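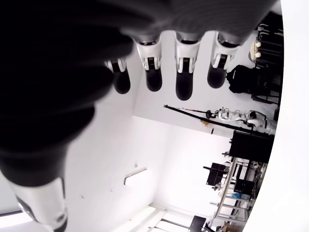

Stavlow Community Music School opens its doors to adult beginners

Stavlow, Victoria – If you have ever walked past the old butter factory on a warm evening and heard a cello coming through the louvres, you will already know a little of what goes on inside. From August the Stavlow Community Music School will run its first full program for adults who have never played an instrument, and for those who gave one up at 14 and have felt a bit guilty ever since.

The program is called Second Wind (the brass tutors voted hard for that one) and it offers 174 places across strings, woodwind, brass, piano and voice. Classes are held in the evenings from 6.30 pm, with a smaller morning group for shift workers, retirees and parents who have just done the school run and could do with an hour to themselves.

School director Eulalia Echeverría has wanted to do this for a very long time, and she is delighted to see it come together.

"We have always taught children, and we have always had mums and dads and grandparents sitting in the corridor, listening through the door," she said. "One grandfather used to tap along to his granddaughter's clarinet lesson every week, and one day I asked him if he would like a clarinet of his own. He went quite pink and said he was too old. He is now our most punctual student, and he has a lovely tone in the low register."

Students do not need to own an instrument. The school's lending library has grown to around 200 pieces over the past year, helped along by a generous gift from Girnine, the Stavlow joinery firm, whose staff also built the new racks and the felt-lined cupboards for the violins. Every instrument in the library has been looked over by repairer Nimal Sikder, who works from a bench at the back of the building and is very happy to talk about bridge heights with anyone who asks.

Term fees are $70 for those on a concession card. Full fees are listed on the enrolment form, and the school can arrange payment by instalments for anybody who would find that easier.

Head of strings Leonidas Spanos will lead the beginner violin and viola groups. He asks only that newcomers trim the fingernails on their left hand and be kind to themselves for the first few weeks.

"Everybody squeaks," he said. "I squeaked for the better part of two years, and my poor sister had the bedroom next to mine. Come along and squeak with us – there's tea afterwards, and usually a slice of something."

The voice classes will be taken by Lorna Dela Peña, who many locals will remember from the Baluyot Choir's winter concerts at the town hall. No audition is required and no one will be asked to sing alone unless they would like to.

Enrolments are open now at the school office and at the Stavlow library. An information evening will be held in the main studio at 7 pm early in August, with instruments set out for trying and tutors on hand for questions. Parking is available behind the building, off Wovska Lane, and there is a ramp at the side entrance.

Media enquiries: Javiera Riquelme, communications, Stavlow Community Music School. Tutors and current adult students are available for interview, and photographers are welcome at rehearsals by arrangement.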